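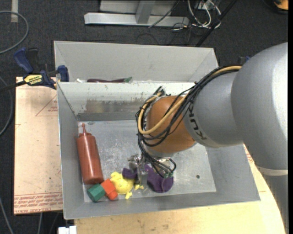

KUKA arm over an open metal bin

Ticket: Refill reminders sending the wrong strength for generic meds
Opened by: Milagros Lumanlan, Belmonte branch pharmacy
Assigned to: Houshang Asadi, Cludura support
Priority: High
Status: Resolved

Milagros Lumanlan, 8:40 am
Good morning! First, our customers love the text reminders, so thank you for those. Small problem today though. A lady came in with a reminder on her phone that said her blood pressure generic was the 100 mg tablet. Her prescription says 50 mg, and our label says 50 mg too. We gave her the right one and she laughed about it, but I don't want that text going to anybody else. Can you look?

Houshang Asadi, 8:52 am
Hi Milagros, great catch, and I'm so glad the label was right! I've paused all outgoing reminders for Belmonte while I dig in. Could you tell me whether her prescription was switched from a brand to a generic at any point?

Milagros Lumanlan, 9:05 am
Yes! She switched in February. Bienvenido checked the other customers who picked up this morning and found two more with the wrong strength in the text. Both of them switched too. People who have always been on the generic look fine.

Houshang Asadi, 9:31 am
That helps so much, please thank Bienvenido for me. I ran a search on your branch and 138 customers have a brand to generic switch on their profile. Of those, 86 have a reminder strength that doesn't match the prescription. The dispensing record is correct on every one of them, so labels and counseling sheets are safe to use as they are. Only the text template is pulling from the wrong place.

Tried so far:
- Cleared the message queue and rebuilt it for one test profile. Same wrong strength.
- Re-saved the prescription by hand. Same.
- Deleted the substitution link and added it back. Correct strength! But it broke again after the hourly sync.

So the sync is where I'm looking next.

Begoñe Esteban, 10:14 am
Jumping in from the catalog side - I love a good sync puzzle. The Korniris drug list update changed how pack entries are sorted. When a product has several strengths, our link used to point at the exact item. Now it points at the product family, and the template grabs whatever comes first, and for this tablet that's the 100. I can fix the link to use the item code again. Give me until lunch.

Milagros Lumanlan, 10:20 am
Wonderful! Should we call the 86 people?

Houshang Asadi, 10:33 am
Only 19 of them were sent a text since the update, the rest weren't due yet. I've put the list in your branch inbox. A pharmacist should make those calls, and please ask each person to read you the strength on their bottle while they're on the line.

Dale Fortin, 11:02 am
Umcombe branch here, following along. Do we have this too?

Houshang Asadi, 11:10 am
Hi Dale! You're still on the old drug list, so no. I've held your update until Begoñe's fix is in.

Begoñe Esteban, 12:47 pm
Fix is live on Belmonte. Forced two syncs in a row and the strength stayed correct both times. Very happy with this one!

Milagros Lumanlan, 2:25 pm
All 19 calls done, and everybody has the right tablets at home. One gentleman had already noticed the text and was planning to ask us about it on Thursday. Bienvenido opened ten of the switched profiles and every preview matches the prescription. You can turn the reminders back on.

Houshang Asadi, 2:38 pm
Reminders are back on for Belmonte. I also added a check that stops any text where the strength differs from the prescription, and it will show up in your branch inbox as "held for review." Dale, your update is set for tonight after closing. Thanks everyone, this was a really fun team to work with!

Ticket closed by Houshang Asadi, 2:41 pm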